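Twelve Ways to Put a Pillow on a Couch: An Afternoon with Chia-jung Ho 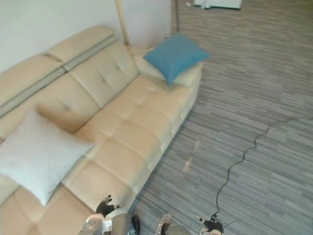
The robot's own view of the couch during a pillow session at Mernton. Its left hand is by the grey pillow.

I had been at Mernton for maybe ten minutes when Chia-jung Ho asked me if I was picky about cushions. I said no. "You will be," she said, and handed me a coffee.

Ho runs the data side of a project called Cendano, which wants to teach a two-handed robot to tidy a living room. Her part of it is collecting examples. A person steers the robot through a small chore, everything the robot sees and does gets recorded, and the recordings go to the learning team down the hall. Then they do it again. And again!

The pillow set will have 3000 recordings when it's finished, and when I visited in February they had nearly 900. "I used to say that number proudly," Ho told me. "Then I did the math on what was left and went for a walk."

I asked why anyone would need so many. It's a pillow, it goes on the couch, done. She was very patient with me. "You know what a pillow is supposed to look like when it's been put away. You've known since you were a kid. The robot only knows what we've shown it, so if we always start with the pillow flat, it has no idea what to do with one lying at an angle."

So they keep a list of 12 starting positions (tilted, face down, half under another cushion and so on), and the operators work through it in a shuffled order. The couch is tan and tufted all over, and Ho has strong feelings about it. "All those little squares. I love them. A plain seat would be easier, but people's furniture has seams and buttons and shiny spots, and I want that in there."

The operator that afternoon was Skarphéðinn Kragh, who came over from Brernura last year and talks to the pillows under his breath. He let me stand behind him while he worked, and what surprised me was how slow it was. He'd bring a hand in, stop, back it off a little, come in again.

"When I started I was fast and I was proud of being fast," Kragh said. "Then Chia-jung played me my own recordings. It was like hearing yourself sing."

Do they throw the bad ones out? Some of them, Ho said. If an operator drops the pillow and picks it up again, she keeps it and tags it as a recovery. If he gets distracted and waves the arm around for a while – "and this happens after lunch, I won't say to whom" – it goes in the bin.

I got to try five myself before I left. Ho watched all of them without saying a word, then typed something next to each one. I asked if any had made it into the set.

"One," she said. "As a recovery."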